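Clumimura 426 spur gear set: long-term review
Hertta Aaltonen, May 2020

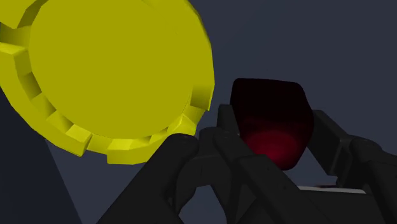 Workshop & Drive Parts

The 426 set is sold for small bench machines: hand winders, display turntables, light conveyors. I fitted one pair to a coil winder in January and ran it until the counter read 2,501 cycles.

Fit on the shaft was good. The bore needed no reaming and the grub screw held after one retightening. Backlash out of the packet was a little high for my taste, and closing the centre distance by a hair cured most of it.

Running dry, the pair is loud. With a thin smear of Brorkora white grease it drops to a level I can work beside. Tooth wear at 2,072 cycles was limited to polishing on the drive side. By the end, 2 teeth on the smaller gear had slight burrs, which I took off with a needle file.

The instruction sheet is poor. It gives no torque limit, and the Lerkeseck equivalent does. Spares are sold only in pairs.

Rating: four out of five. Suitable for light duty at low speed.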